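Tunotora Inspection Drone, User Manual
Section 3: Preparing and flying a turbine tower inspection
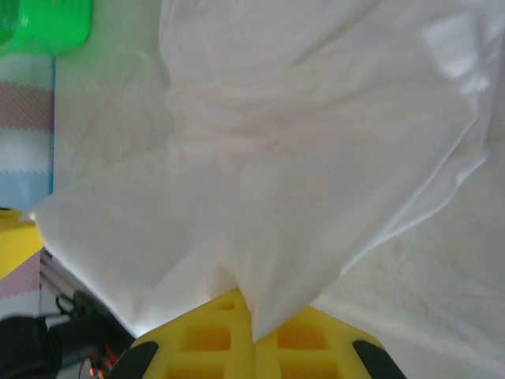 Before you read this section, please finish Section 2 (charging, propellers, first connection). The steps below are for the person who flies the drone and for one observer on the ground. Do not fly a tower inspection alone.

3.1 Permission and site check

1. Ask the owner of the turbine for written permission. A spoken permission is not enough for the flight record.
2. Ask the owner to stop the rotor and lock it. Wait until the site operator confirms the lock by radio or telephone.
3. Check that no person is on the ladder, on the service platform or on top of the nacelle. If a person is there, the flight must wait until this person is down and has reported to the operator.
4. Walk one full circle at the foot of the tower with your observer. Look for guy wires, power lines, trees and parked vehicles.
5. Choose a take-off place that is flat and at least 20 meters from the foot of the tower.

Caution: A rotor which is stopped but not locked can begin to turn in a light wind. Do not start the motors before you have the confirmation from step 2.

Note: If the turbine belongs to a school, a farm or a monastery, people may walk near it at any hour. Put out the warning cones and tell the office at what time you will begin and finish.

3.2 Setting the limits in the Pivunow application

1. Turn on the remote controller, then the drone. Wait until the status light is steady green.
2. Open Pivunow and press Site, then New Site. Enter a name which you will recognize later, for example the number of the turbine.
3. Press Height Limit. Enter the height of the tower plus the length of one blade, and then the small margin given in your permission. Your national law may allow less than this. In this case, enter the lower value.
4. Press Distance to Structure. The factory value is 3 meters. You can make it larger, but the application does not accept a smaller value.
5. Press Return Height. This must be higher than every obstacle between the tower and the take-off place.
6. Press Save to Drone. If you press only Save, the limits stay in the controller and the drone does not know them.

Note: The height is measured from the take-off place. When the tower stands on a hill and you take off from below, you must add the difference yourself.

3.3 Compass and wind

1. Place the drone on the ground, away from the iron covers and the transformer house. Steel inside the foundation can disturb the compass also.
2. Press Compass and turn the drone as the application shows. Repeat if the result is yellow or red.
3. Hold the wind meter above your head for one minute and write down the highest value. The wind at the top is nearly always stronger than at the ground.

Caution: Do not fly in rain, in fog, or when a thunderstorm has been announced for the district.

3.4 The inspection flight

1. Take off and hover at the height of your eyes. Move each stick a little and check that the drone answers correctly.
2. Climb slowly on the side of the tower away from the wind.
3. Stop at the height of the hub. Let the observer confirm by voice that the distance is good.
4. Press Start Pass. The drone photographs one blade from root to tip and then stops by itself. Keep your thumbs on the sticks during all the pass.
5. Repeat for the other blades, then land. Do not begin a new blade when the battery symbol is orange.

The memory of the drone holds 1,784 pictures at normal quality. Pivunow gives a message when 1,000 pictures are stored, so that you can copy them before the next tower.

3.5 Privacy

The camera can see far into gardens and windows from this height. Keep it turned to the turbine during climbing and landing. If a person was recorded by accident, delete the file, and write this in the flight record. When the person was on the turbine itself, stop the flight and call the operator, as the check in 3.1 was not done correctly.

3.6 After landing

1. Turn off the drone first and the controller second.
2. Let the battery rest for 20 minutes before charging.
3. Fill in the flight record and let the observer sign it also.

Text of this section: Venkatesh Kamath, Grolemdale office. Revised 2019-06-17. The next revision is planned for September and will include the Acharya long-range antenna.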